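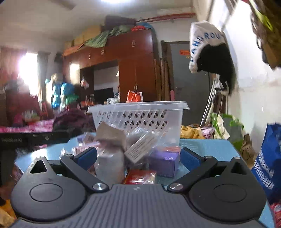 About us

Besson is a small research group with a workshop in Prollville. We study how robots learn to pick things up from people who already know how, and we spend at least as much of our time checking whether they learned anything. If you came here for a promise about a robot butler, other companies have pages for that.

The group was started by Aslı Bayram, who had worked in warehouse automation and had grown tired of success rates. Every supplier had one. It was always high, it was always measured on the supplier's own shelf, and it tended to fall apart in the customer's building by Thursday of the first week. She wanted a place where the measuring would be done by people who didn't mind if the number came out low. She still reads every results table before it leaves the office and sends most of them back.

79 shares

What we work on

Our main project is called Telumby. A person holds a gripper in their hand and does ordinary jobs with it: sorting packets, putting things into a basket, clearing a table. A camera on the gripper records what the fingers meet. We then train a control policy on those recordings and run it on a robot arm with matching fingers. The arm never sees the person, only what the gripper saw.

The idea isn't ours and we don't claim it. Plenty of labs collect demonstrations with hand-held grippers, and the attraction is easy to understand. You don't have to carry an arm up three flights of stairs. People can work in the rooms where they live, with their own things on the table and the laundry wherever it happens to be. The recordings come out far messier than anything we could stage, and a lot of people in our field take it for granted that messy recordings make sturdier robots.

We had our doubts about that last step. It gets repeated a great deal and tested rather little. A cluttered bedroom behind the table might teach a policy to ignore clutter. It might also teach it that a purple box belongs near a window. Both would look fine on a chart if the test was run in the same bedroom.

What we found

The Telumby set holds 2,614 demonstrations recorded in 43 homes. We trained one policy on all of them and a second on the same number of demonstrations, of the same tasks, recorded at one bench in our workshop. Then we ran each policy 508 times, in homes that neither had seen, with objects that neither had seen.

The policy trained in homes did better. We had half expected a tie, and it wasn't one. But the gap was a good deal smaller than the talk had led us to believe, and it was uneven. Nearly all of the gain came in the reach, the part where the arm has to find the object and line up with it against a busy background. Once the fingers had closed, the two policies failed in much the same ways. Thin plastic bags slid. Flat cards stayed on the table. Anything leaning on something else brought its neighbor along.

We also pulled homes out of the training set a few at a time to see when it would start to hurt. It took longer than we liked. Past a certain point, extra homes that resembled the ones we already had bought us almost nothing, while one home with odd lighting or a strangely colored table could be worth several. So when somebody tells us how many hours of demonstrations they've gathered, we ask how many different tables. Usually there's a pause.

What we don't know

Quite a lot. All of our homes were recruited in and near Prollville, so "homes neither had seen" still means homes in one small region. Our test objects were bought by the same three people who bought the training objects, and people have habits when they shop. We can't separate the effect of the room from the effect of the person holding the gripper, as each home mostly had one demonstrator. A follow-up that swaps demonstrators between homes started in March. It is slow going. Scheduling is the hard part — far harder than the robotics.

We're also unsure how much of the result belongs to our fingers. Soft padded tips forgive a lot of sloppy aiming. A stiffer hand might show a bigger gap between the two policies, or wipe out the one we saw. We have argued about this in the kitchen for months and neither side has moved.

How we test

Before a trial starts, the person running it writes down what will count as a success. It can't be changed afterward. An object that was lifted and then dropped is a failure. So is an object lifted with a second object stuck to it, unless the task asked for both. If someone has to steady the table, the run is thrown out and the throwing out is recorded.

The person scoring a run doesn't know which policy was driving. We were sloppy about this in the first year, and when we went back and scored those runs again without the labels, our favorite policy lost some of its lead. That first-year paper now carries a correction. We left the old figures beside the new ones.

Failures go in the same folder as successes, at the same resolution, and anyone who asks for our videos gets both. A demo reel is a choice about what to leave out. We don't make them, and our funding applications are probably the worse for it.

Who pays for this

Part of our income is contract testing. Gustus, which builds sorting equipment, was our first client and is still our biggest. They bring us a gripper or a policy, we run it 100 times under the rules above, and they get the report whether they enjoy it or not. Gustus has no say in what we publish from Telumby and doesn't see it early. You should weigh that statement as you would weigh it from anybody who takes a company's money — the raw scores are available on request, and we would sooner you looked.

Working with us

We like hearing from groups who tried something similar and got a different answer, more so if they have the recordings. We'll run your policy on our test objects if you'll run ours on yours. Students can visit the workshop during term; write first, because the front door sticks and the bell is no help.

We don't lend grippers, and we don't give quotes on when household robots will arrive.

Share this page
79 shares · 12 comments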